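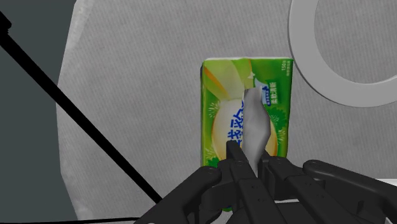
Print this page | E-mail this page

Grundance Skondine Bench Mat

Item 2236, grey. Item 2527, also grey, but wider.

The Skondine is a mat for the top of your workbench. It lies flat, which puts it ahead of the mat it replaced. We sold that one for six years and would like to thank everyone who wrote in about the corners.

It comes rolled in a cardboard tube. Leave it out overnight with a few paint tins on it and it will give up by morning. Trim it with a utility knife and a steel ruler, from the back, unless you enjoy the look of a hand-drawn coastline.

Size: 80 cm deep. Item 2236 suits the Prothero bench; item 2527 suits the Prothero Long and most kitchen tables, if the rest of the household has agreed to it.

Cleaning: warm water, dish soap, a rag. Metho will lift marker and, if you keep going, the colour. Wood glue peels off once dry. Epoxy is yours for life.

Not suitable for: soldering irons, hot pans, or parking a motorcycle on, whatever the review says.

Edge clips (item 1705) are sold separately, in the Ument range. You will need four. They come in packs of three. We have raised this with Ument.

Prices and stock checked 2/2/20.

E-mail this page | Print this page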